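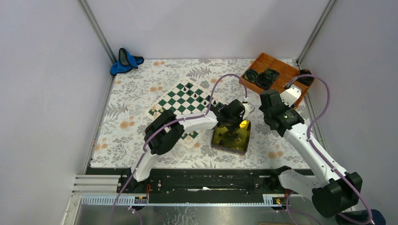
# Evening and Part-Time Study at Aladeo College: Common Questions

**Who can apply for the evening program?**

Anyone who has finished high school or holds an equivalency certificate. There is no upper age limit. If you left another college partway through a degree, apply as a transfer student and send your transcript with the form.

**When do classes start?**

The main intake is in September. A smaller intake opens in the spring for business and accounting only. Nursing prerequisites are offered in the fall and can't be started mid-year.

**What time are classes held?**

Most begin at 6 p.m. and end by 8:45. Lab sections run later. The schedule for each term is posted before registration opens, and room numbers are added during the week before classes.

**How many courses can I take at once?**

Part-time students may take up to 4 courses a term. Most people who work full time take two. You need an adviser's approval to go above four, and you will then be billed at the full-time rate.

**Where are the classes?**

Lectures are in the Cai Building, on the north side of campus. Science labs are in the Gudesero Annex, across the parking lot. The main doors of the annex lock at 7 p.m., so use the side entrance and your student card after that.

**Can I transfer credits from another school?**

Yes, up to 30 credits. The course must have been passed with a C or better and must match something in our catalog. Credits older than ten years are reviewed by the department. Expect a decision in about 6 weeks.

**How much does it cost?**

Tuition for a part-time student taking two courses is $1,649 per term. Lab fees and books are extra. The fee for a single course is listed on the tuition page.

**Can I pay in installments?**

Yes. Sign up for the payment plan in Trullatex, the student portal, under "My Account." The first payment is due before the first class meeting. A hold is placed on your registration if a payment is missed.

**Is financial aid available for part-time students?**

Federal aid may be available, depending on your course load and circumstances. The college also has a small grant for returning students. The grant has its own form, and filling out the federal one does not enter you for it.

**Do I have to attend in person?**

For most courses, yes. A few general education courses are offered online and are marked "OL" in the schedule. Labs are always in person.

**What if I need to drop a course?**

Drop it in Trullatex during the first two weeks for a full refund. After that you will need a withdrawal form signed by your adviser, and the course will show as a W on your transcript.

**Is parking free?**

Evening parking is free after 5 p.m. in Lots B and C. Lot A requires a staff permit at all hours.

**I forgot my portal password. Who do I contact?**

Use the reset link on the login page. If the email doesn't arrive, check your spam folder, then visit the help desk on the ground floor of the Cai Building. Bring a photo ID.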